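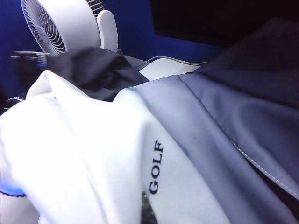 Recherche > Entretiens > Manipulation d'objets souples

Mai, par la rédaction

Nuanchan Sriwong n'aime pas le chiffre qui a fait circuler ses travaux. « On me cite toujours le taux de réussite, et jamais le protocole », soupire-t-elle en posant son ordinateur sur une table de la cantine. Son équipe, au laboratoire Dotum, travaille depuis l'automne sur une question d'apparence modeste : faire trier et plier du linge à un bras robotisé qui n'a, pour se repérer au moment de la prise, qu'une petite caméra fixée près de la pince.

La méthode s'appelle Lorar. Elle part d'un constat assez banal dans le métier, à savoir qu'un tissu froissé n'a pas de forme stable et qu'il est vain d'en chercher un modèle complet. Lorar cherche donc des bords : un ourlet, une couture, la limite entre deux étoffes. Le bras saisit, soulève un peu, regarde de nouveau, corrige. « Une couture blanche sur un tissu gris, c'est un cadeau, dit la chercheuse. Un tas noir sans relief, c'est un après-midi perdu. »

Le prépublié annonce 300 essais d'entraînement, enregistrés par téléopération, puis 100 essais de test. C'est peu. Elle en convient sans qu'on la pousse beaucoup. Les vêtements du test n'avaient pas servi à l'entraînement, mais ils provenaient du même lot, acheté au même endroit, lavé de la même façon. Peut-on parler de généralisation ? « On peut parler de généralisation à des vêtements qui se ressemblent », répond-elle, et l'on aurait aimé lire cette phrase dans le résumé de l'article.

Reste la question des inscriptions. Un relecteur avait soupçonné le système de s'appuyer sur les textes imprimés pour deviner l'orientation d'un vêtement, ce qui ruinerait une bonne part de l'argument. L'équipe a refait une série en masquant numériquement les lettres. Les performances baissent. De combien ? Elle hésite, fait défiler un tableau, préfère ne pas donner de valeur avant la version révisée. « Le modèle regarde ce qui l'aide. Un mot écrit dans le sens de la hauteur lui dit quelque chose, je ne vais pas prétendre le contraire. Je pensais que les coutures suffiraient. Elles ne suffisent pas tout à fait. »

On lui fait remarquer que la comparaison avec la méthode concurrente, développée chez Irkbridge, est un peu confortable : l'autre système a été conçu pour une caméra fixe, placée au-dessus de la table, et on l'a transposé au poignet du robot. Elle fronce les sourcils. Le code a été adapté avec soin, assure-t-elle, et Irkbridge a reçu les réglages pour avis. La réponse est arrivée après le dépôt de l'article. Elle contenait 13 remarques, dont certaines seront intégrées – pas toutes.

Et la lumière ? Sur les surfaces claires, l'image sature vite, les plis se confondent, et la caméra de poignet se retrouve souvent le nez dans le tissu. Elle parle volontiers de ce point, sans doute parce que le problème est ancien et qu'on ne le lui reprochera pas. L'exposition automatique a été désactivée à mi-parcours. Faut-il comprendre que les deux moitiés du jeu de données n'ont pas été prises dans les mêmes conditions ? « Oui. C'est dans l'annexe. » C'est dans l'annexe, en effet, à la dernière page.

L'entreprise Nwachukwu, qui finance une thèse dans l'équipe, évoque déjà des essais en blanchisserie. Nuanchan Sriwong est plus prudente que son partenaire. Un essai complet dure encore plusieurs minutes par vêtement, et une prise ratée oblige parfois un opérateur à remettre le tas en place à la main. Ces interventions sont-elles comptées comme des échecs ? Pas toujours, admet-elle : quand le vêtement tombe hors de portée, l'essai est annulé puis recommencé. Elle défend ce choix, courant dans le domaine. On peut y voir aussi une manière d'effacer les cas les plus gênants.

Les données brutes doivent être publiées avec la version révisée, essais annulés compris. « Vous pourrez recompter », dit-elle en refermant l'ordinateur. La date de mise en ligne n'est pas fixée.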